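The needle and the nerve

Styliani Gavalas has no patience for the word "seamless". She has taught suturing in Zostadville for long enough to distrust anyone who uses it, and the brochures on her desk use it a lot.

"A stitch is a seam," she says. "What would a seamless one be for?"

Her evening course lasts 90 minutes and costs more than I expected. Trainees begin with a curved needle, a length of dark thread and a pad, and most of them are bad at it. Thiện Ninh, two months in, showed me a row of knots he was rather proud of. Gavalas cut out 40 of them and handed him the scissors.

I had come with a question I thought was clever: does any of this hand practice matter now that so much stitching is done from a console? The sales answer is that the instruments smooth out the tremor and the rest follows. Tuấn Thân, who came to the course after learning at a console, isn't so sure. He could place a needle beautifully, he told me, and had no idea how hard he was pulling. His thread kept snapping.

I remain unconvinced that the old way is always the better school. Gavalas has no figures, only opinions, and she admits as much. But I watched her load a needle, turn it over and load it again until the angle suited her, and I stopped looking at the brochures.
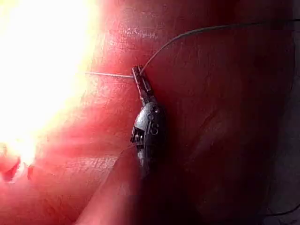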